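Posted in December by Annick Millet

The Year I Tried to Quit Subscriptions

I started with twelve of them. I know this because I sat down at the kitchen table with my bank statement and a highlighter, and by the second page the highlighter was giving up. Three were for music. One was for a meditation app I had opened a single time, while angry.

The total came to $1,090 a year, a sum I would never hand over in one go for the right to not watch documentaries.

Rule one: cancel anything you forgot you had

Easy, I thought. Tarnine let me go in two clicks, which hurt my feelings a little. Besnard wanted a phone call. I was on hold for most of a lunch hour and then offered nine months at half price, and reader, I wavered.
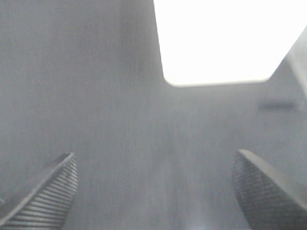 Rule two: wait a month before signing back up

I lasted until my sister Odette mentioned a show. She described the first episode so badly that I had to see it for myself. That was one back on the list.

The rest have stayed gone so far. I borrow movies from the library now, and there's a wait list for the good ones, so I've seen a lot of the other kind. If anyone wants to know about submarine films of the seventies, I'm free most evenings.

Contact | © Annick Millet | Back to top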